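Regel fünf

Die Hausordnung der Werkstatt in Claltden bestand aus 40 Regeln, und ich liebte jede einzelne davon. Das darf man ruhig übertrieben finden! Als ich im Mai dort anfing, drückte man mir das Heft in die Hand, zwei Heftklammern, Kaffeefleck auf dem Umschlag, und sagte, ich solle es bis morgen gelesen haben. Ich las es im Bus, ich las es beim Abendessen, und nachts um eins las ich es dem Kater vor, der bei Regel 20 einschlief (Beschriftung von Kisten, zugegeben, ein trockenes Kapitel).

Regel eins: Wer den Arm einschaltet, sagt es laut. Regel zwei: Der Notaus liegt näher als der Kaffee. Regel drei handelte vom Tisch, auf den nichts gehört, was nicht zur Aufgabe gehört, und Regel vier von Haaren, Schals und Ärmeln. Dann kam Regel fünf, und die war anders als die übrigen. Sie lautete: Der Arm wird begrüßt.

Mehr stand da nicht. Keine Begründung, kein Verweis auf eine Norm, obwohl das Heft sonst mit Verweisen um sich warf.

Der Arm hieß Skurnisik. Er war auf Kabel angesetzt, auf Bündel, Schlaufen und Knäuel, also auf alles, was sich nicht so benimmt wie beim letzten Mal. Eine Schraube ist eine Schraube. Ein Kabel dagegen hat Launen, es federt, es verhakt sich, es legt sich unter ein anderes und tut, als wäre es nie woanders gewesen. Ich fand das vom ersten Tag an großartig. 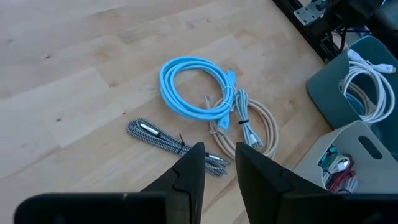

An jenem Morgen war ich allein. Ich sagte laut »Einschalten!« in den leeren Gang hinein, wie es sich gehört, sah nach dem Notaus, schob meine Ärmel hoch und vergaß Regel fünf. Vergaß sie einfach, so wie man einen Schirm vergisst.

Skurnisik fuhr hoch, die Gelenke summten, die Finger gingen auf. Und blieben auf. Er stand da über dem Holz, offen wie eine Hand, die auf eine andere wartet, und rührte sich nicht.

Ich prüfte die Verbindung und die Freigabe. Ich schlug Regel elf nach (Stillstand ohne Meldung) und arbeitete sie brav von oben bis unten ab, was eine Freude ist, weil Regel elf so schön geschrieben ist, jeder Schritt ein eigener Satz, jeder Satz mit einem Verb vorn. Prüfe. Warte. Tritt zurück. Ich trat zurück. Nichts.

Da stand ich nun auf dem grauen Boden und kam mir beobachtet vor. Draußen hupte der Lieferwagen von Verhoeven, der immer hupte, wenn er in die Einfahrt bog. Und weil mir sonst nichts mehr einfiel, sagte ich: »Guten Morgen.«

Die Finger schlossen sich. Ganz sacht, bis nur noch ein Strich zwischen ihnen war. Dann hob er ab! 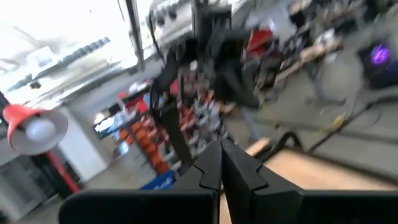 Guten Morgen, Skurnisik.

Ich habe später gefragt. Natürlich habe ich gefragt, den ganzen Nachmittag lang, jeden, der durch die Tür kam. Die einen sagten, es gebe ein Mikrofon, die anderen, es gebe ganz sicher keines. Eine Kollegin meinte, die Regel sei aus Pliria mitgekommen, aus der alten Halle, und dort habe sie den Sinn gehabt, dass man den Arm wenigstens einmal am Tag richtig ansieht, bevor man etwas von ihm will. Wer grüßt, schaut hin. Und wer hinschaut, bemerkt die lockere Schraube oder den Schlauch, der scheuert. Das leuchtete mir so sehr ein, dass ich vor Begeisterung meinen Tee umstieß (zum Glück weit weg vom Tisch, Regel drei).

Im Programm habe ich nie eine Zeile gefunden, die auf ein Wort von mir wartet. Ich habe gesucht, abends, mit dem Heft auf den Knien. Irgendwann habe ich es gelassen und stattdessen mit Bleistift etwas an den Rand geschrieben, neben Regel fünf, wo noch Platz war: Auch abends.

Dann habe ich ihn ausgeschaltet, es laut gesagt und ihm eine gute Nacht gewünscht. Auf dem Weg zum Bus fiel mir ein, dass ich den Kater heute noch gar nicht begrüßt hatte.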